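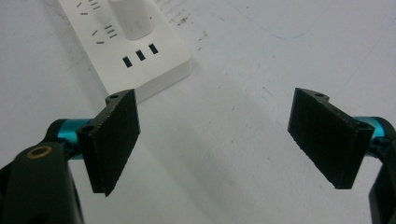
Standby power is the electricity that a device uses when it is plugged in but is not doing its main work. For our project we wanted to know how much of it is used in the student rooms of the Tsai building, and whether the students know about it. Most rooms have only two wall outlets, so almost every student adds a power strip. It is usually a white one like the strip on the tabletop in the picture, and many different devices share it. This makes our measuring harder, but it also makes saving easier, as one strip can serve the whole desk.

1. Method

We asked the residents of the Tsai building to join in February, and 75 rooms agreed. In every room we put a Tedska plug meter between the wall and the power strip. The meter stayed for 6 nights. We used only the values from 2 a.m. to 5 a.m., when most students sleep and do not use their devices. Refrigerators were measured separately and are not included in the results.

Hsin-yi Chou wrote the questionnaire, which asked the students to guess which of their devices used the most power at night. I collected the meters and entered the values in the table.

2. Results

All rooms together used 461 watts during the night hours. The differences between rooms were large. In one room we measured up to 38 watts, and the reason was an old stereo with a Mokow amplifier that the owner had not played for months. Phone chargers used very little when no phone was connected. However, in the questionnaire the phone charger was the most common guess. Game consoles and printers were seldom named, although they were high on our list. 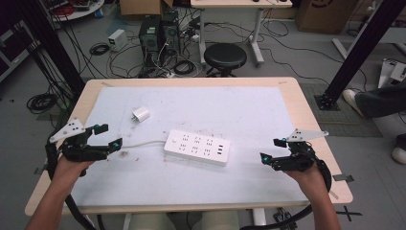
The place where people work also has an influence on their habits. Students told us that they turn off the strip more often when they can reach the switch without going under the desk. Cables are a part of this problem. When a cable hangs down past the edge of the table and curls toward the floor, as the black one at the right side does here, the eye follows it down and the plug is soon forgotten. In the rooms where the strip was on top of the desk, the night use was lower, but we had few such rooms and cannot be sure of the cause.

3. Limits of the work

The Tedska meter does not show values under 0.5 watts, so some small loads were counted as zero. We lost the data of one night in four rooms and used the other nights for the average. For comparison we wanted to repeat the measuring in the Clesulitz building, but we did not receive permission before the end of the term.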